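Workshop Tips > Bench & Small Parts

Brown Paper on the Bench: The Cheapest Upgrade I've Ever Made

I love a good drawer organizer as much as the next tinkerer, but the thing that changed my evenings at the bench is a roll of plain brown paper! Mine is the 80-foot roll from Movdale and I'm still on the first one. Cover the whole table, tape it underneath so there's no edge to catch your sleeve, and suddenly every little screw and switch shows up.

The other half of the trick is leaving most of that paper bare. Push the parts you need toward the back, give each one some breathing room, and keep the front for your hands and the job. I used to pile everything up front (and lost so many springs that way).

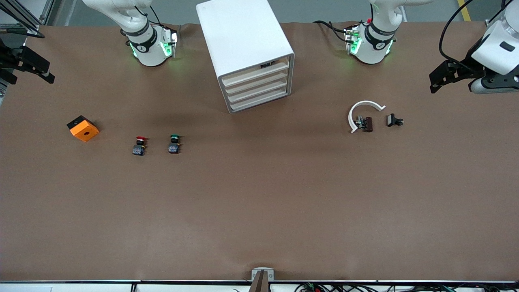

Dana Clutcombe

Push-button switches get a row of their own at my place, caps and all. A red cap and a green cap side by side are easy to tell apart, but turn them so you can see the contacts on the side as well, and you'll save yourself a lot of picking up and putting down.

Curved parts make great corrals! A half-ring of plastic will hold a small electrical component inside its curve, and the little black bits that look alike can sit just beside it.

A small box-shaped cabinet with stacked drawers is perfect at the back of the table. Mine holds switches at the top and fasteners lower down, and I only open one drawer at a time. Set it far enough back that its shadow doesn't fall where you're working.

A few more things I swear by:

- Write right on the paper. Pencil a circle around a part and note where it goes.
- Creases are fine. Change the paper when a screw starts rolling into them.
- Save the old sheets for glue-ups and paint.

Try it for one project, even a tiny one, and tell me how you get on!

Related tips
Sorting 3000 Screws Without Losing Your Mind
The Braler Drawer Liner, One Year In
Labels That Stay Put on Plastic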